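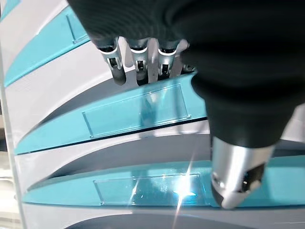
Lista de distribución: Conservación y Préstamo
Asunto: Re: Condiciones de préstamo entre bibliotecas a partir de mayo

Estimados miembros de la lista:

En respuesta a la consulta recibida desde la biblioteca de Lovside, que se reproduce al final de este mensaje, la Secretaría Técnica de la Red traslada a todos los centros las siguientes precisiones sobre el préstamo de fondo antiguo y de materiales cartográficos.

En primer lugar, el nuevo procedimiento entra en vigor en mayo y se aplicará a todas las solicitudes registradas desde ese momento. Las peticiones anteriores que se encuentren pendientes de resolución se tramitarán conforme a las normas vigentes en la fecha de su registro, sin que el centro solicitante deba presentar documentación adicional.

En segundo lugar, el plazo ordinario de préstamo queda fijado en 15 días naturales, contados desde la recepción del ejemplar en la biblioteca de destino y no desde su salida del centro prestador. Este extremo había dado lugar a interpretaciones divergentes, en particular entre Ginbridge y Stasiv, cuyos envíos comparten ruta y sufren con frecuencia demoras en el punto de intercambio. Se admitirá una única prórroga por el mismo plazo, siempre que se solicite antes del vencimiento y que no conste reserva de otro centro.

En cuanto a los límites, cada biblioteca podrá tener simultáneamente un máximo de 2 volúmenes de fondo antiguo en préstamo. Los atlas encuadernados computan como un solo volumen aunque se conserven en varias cajas. Las hojas sueltas quedan excluidas del préstamo físico y se servirán exclusivamente mediante reproducción.

Respecto de la pregunta concreta sobre el atlas de 1637, se confirma que la obra permanece en el depósito de Ginbridge y que no se autorizará su salida durante el presente ejercicio. El último informe de conservación señala debilidad en el cajo superior y pérdidas en la guarda posterior. La consulta en sala es posible previa cita, en horario de mañana, y debe solicitarse mediante el impreso de acceso a materiales reservados. La signatura que figura en el catálogo colectivo es incorrecta; la correcta es R-3894. Se ruega a los centros que hayan descargado el registro que procedan a sustituirlo.

Por lo que se refiere al embalaje, los ejemplares deberán viajar en caja rígida, con envoltura de papel libre de ácido e interior inmovilizado. No se aceptarán cintas adhesivas en contacto con la encuadernación ni notas autoadhesivas en las páginas. El centro que reciba un ejemplar con daños deberá comunicarlo el mismo día de la apertura del paquete, adjuntando la ficha de estado que acompaña al envío.

La contratación del transporte continúa a cargo de Zarent en las condiciones ya conocidas. La recogida se efectuará antes de las 13:00 horas. Los paquetes entregados con posterioridad saldrán en el siguiente reparto.

Las observaciones al texto del procedimiento pueden remitirse a esta misma lista. Las incidencias relativas a un préstamo determinado deben dirigirse al buzón de la Secretaría, con indicación del número de solicitud en el asunto.

Reciban un cordial saludo,

Secretaría Técnica
Red de Bibliotecas Patrimoniales

----- Mensaje original -----
De: Biblioteca de Lovside, Servicio de Préstamo
Para: Lista Conservación y Préstamo
Asunto: Condiciones de préstamo entre bibliotecas a partir de mayo

> Estimados colegas:
>
> Hemos recibido el borrador del nuevo procedimiento y desearíamos
> aclarar algunos puntos antes de informar a nuestros usuarios.
>
> El texto no precisa si el plazo comienza con la salida del ejemplar
> o con su llegada. Tampoco se indica qué norma rige para las
> solicitudes ya presentadas, de las que tenemos varias en espera.
>
> Asimismo, un investigador vinculado a nuestro centro ha solicitado
> el atlas de 1637 que aparece en el catálogo colectivo. La signatura
> no devuelve resultado alguno en la consulta al depósito, por lo que
> agradeceríamos que se nos confirmara su localización y si cabe
> tramitar el préstamo.
>
> Quedamos a la espera de sus indicaciones.
>
> Atentamente,
> Servicio de Préstamo
> Biblioteca de Lovside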